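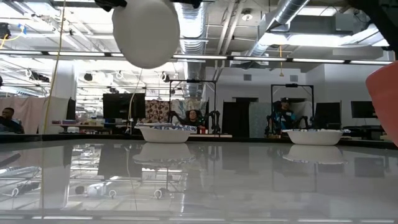

4 min read

Sodix Countertop Sealer, Gloss Gray. Section 3: Putting on the top coat

Read section 2 first if you haven't sanded yet. Top coat goes over sanded, dust free base only. If you skipped the sanding it will peel, and we can't help you with that over the phone.

Applies to kits with lot numbers starting at 3000. Older kits have a different hardener, use the leaflet that came in the box.

What you need

Part A (resin, big bottle)
Part B (hardener, small bottle)
Mixing tub and flat stick, both in kit
Foam roller, 10 in the refill pack
Painter's tape
Lint free rags
Gloves. Not the thin food prep kind.

Not in kit: 2000 grit wet/dry paper, for fixing dust spots later. Any hardware store.

Before you start

Room between 65 and 80 F. Colder than that and it stays tacky. Windows open but no fan pointed at the top. Pets out. Turn off forced air heat an hour before, it blows dust evrywhere.

CAUTION: Part B burns skin and eyes. Gloves and glasses on before you open it. If it gets on you, wash with soap and water right away, don't use solvent.

CAUTION: Do not mix the whole kit at once for a small table. Mixed product gets hot in the tub.

Steps

1. Tape the edges. Front, back, both ends. If your top has a dark edge strip, tape right up to the line and press it down hard with a fingernail.

2. Wipe down with a damp rag. Let dry. Wipe again with a dry one. Look across the top with a flashlight held low, you'll see whatever you missed.

3. Pour A into the tub, then B. Two parts A to one part B, by volume. Use the lines on the tub. Don't eyeball it.

4. Stir three minutes. Slow. Scrape the sides and bottom. Fast stirring = bubbles.

5. Let it sit two minutes.

6. Pour a thin ribbon down the middle of the top. Start at the end farthest from the door so you don't trap yourself.

7. Roll it out. Long strokes, one direction, then cross. Light pressure. Keep a wet edge the whole way.

8. Last pass goes lengthwise, barely touching. Don't go back over it after this. Leave it alone even if you see a line, most of them level out.

9. Pull the tape while the coat is still soft, around 40 minutes in. Pull back on itself, low angle.

10. Close the door. Hang a sign if you have kids.

NOTE: Working time is 25 minutes at 70 F. Less if warmer. If it starts to string off the roller, stop, throw out what's left, do the rest with a fresh batch.

NOTE: One kit covers one coat on an average kitchen run. Drorkau and Lemaire laminates soak up more in the first coat, get a second kit before you start and not halfway thru.

Cure times

Dust free: 4 hours
Light touch: 12 hours
Second coat: between 12 and 24 hours. After 24 you have to scuff it again.
Bowls, plates, light stuff: 48 hours. Set down, don't slide.
Small appliances: 5 days
Hot pans: never without a trivet

Checking the gloss

Do it at the 48 hour mark. Put a plain dish or two toward the back and look at the surface from the front, with the overhead lights on. Reflections of the dish and lights should have clean edges. Wavy reflection = coat too thick or rolled too late. Cloudy = moisture, see below. Small wave near the ends is normal.

Problems

Dust specks. Wait the full 5 days. Wet sand just the speck with 2000 grit, then polish with the Sodix paste (part 294, sold separately).

Cloudy patches. Damp air or a damp base. Scuff the patch, dry the room out, recoat.

Fish eyes (little round craters). Wax or silicone on the base, usually from old furniture spray. Sand off, clean with alcohol, recoat. Wiping with a wet rag won't do it.

Still sticky next day. Ratio was off or not stirred enough. Give it another day with the heat up. If no change, scrape and start over, sorry.

Tape stuck in the coat. Score along the line with a sharp blade, then pull.

Cleaning

Soft cloth, mild dish soap, water. No scouring powder, no bleach, no citrus cleaner. Vinegar is ok if you rinse it. Streaks show up more on gloss gray than on the matte colors, buff dry with microfiber.

For the Udmont matte finish see section 4, don't use the polish paste on that one.

Rev. 8/3/25. Replaces all earlier versions of section 3.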